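4.3 Packing spray bottles into the divided box

Applies to Flilar trigger and pump bottles with a white cap.

1. Cover the table with a large sheet of white paper. Leave a margin of bare table on all sides.
2. Stand the open box at the left of the sheet, with the top flaps removed and the divider in place.
3. Turn the nozzle to OFF. Tighten the cap by hand.
4. Stand one bottle upright on the paper. Check the paper under the base for drips after 27 seconds.
5. Hold the bottle at the neck and lift straight up. 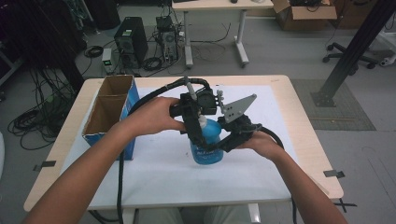

Hamdia Negussie asks for step 3 to be repeated just before the lift, as caps on part-filled bottles can work loose while standing. The repeat check is optional for sealed stock.

6. Lower the bottle into the rear compartment first, then fill the front.
7. Replace the paper if it is marked.

Note: Bottles taller than the divider may be packed. Do not lay them on their sides.

CAUTION: Do not lift by the nozzle. Wipe up spilt liquid before moving the box.

Spare dividers: part 417. Paper sheets: part 103.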